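How to Cover a Work Table with Paper

Posted in Workshop Basics

A paper cover is the cheapest way to keep a good table in good shape. Glue, ink, paint and pencil all end up on the paper, and when the job is over you roll it up and start again. I teach evening craft classes in Trosulcombe and have covered a lot of tables this way. Done properly it takes 12 minutes, and the sheet stays flat for weeks.

What you need

A roll of plain white paper, wider than the table if you can get it
Low-tack masking tape
A long straightedge
A sharp knife or a pair of long scissors
A dry cloth and a damp cloth
A soft brush or a clean paint roller with no paint on it

Choosing the paper

Thin newsprint tears the first time somebody leans on it. Very heavy stock holds its curl and fights you the whole way. Something in between is best, about the weight of a good drawing pad. I use the matte roll from Sevance, 33 inches wide, bought from the end-of-line shelf. Matte is easier on the eyes than coated paper under ceiling lights, and pencil marks show up well on it. Coated paper does resist glue better, so if you mostly do gluing you may want that instead.

Preparing the table

Wipe the top with the damp cloth, then with the dry one. Run your palm over the whole surface. Any crumb or blob of old glue will show through as a bump, and sooner or later a pencil will go through the paper at that spot. Scrape off what you find. Let the table dry fully before going on, or the paper will cockle.

Cutting and laying

1. Unroll the paper the night before and leave it face down with books on the corners. This takes out most of the curl.

2. Cut it to length with four inches extra at each end.

3. Lay it curl side down and line up one long side with the table. If the sheet is narrower than the table, leave the bare strip on the side you don't work from.

4. Tape the middle of one short end, folding the extra under the tabletop.

5. Brush from the taped end toward the loose end, with light strokes, working from the center out to the sides.

6. Pull the loose end snug and tape its middle. Then tape the corners, always in opposite pairs. 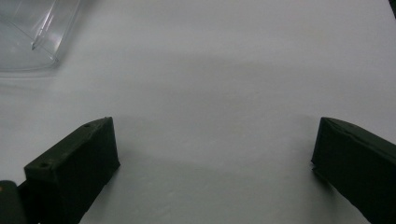 White paper laid and in use.

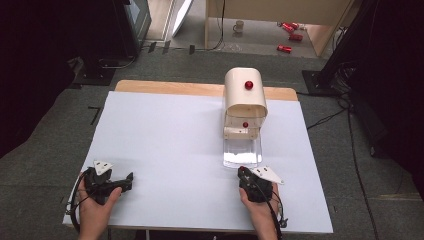 Ashraful Wanigasekara wrote in to say that he skips the tape on the long sides completely and has had fewer wrinkles. His view is that paper swells a little in damp weather and needs somewhere to go. I tried it through April and he is right, at least on a table that stands against a wall. On a table people walk past, sleeves catch the loose side, so I still put one short piece of tape halfway along.

Fixing wrinkles

Lift the nearest tape, brush the wrinkle toward that side and press the tape down again. Don't try to flatten a wrinkle in the middle by rubbing it. It will turn into a crease, and a crease stays.

Small tears can be patched from below with a scrap and a glue stick. If the tear is longer than your hand, change the sheet.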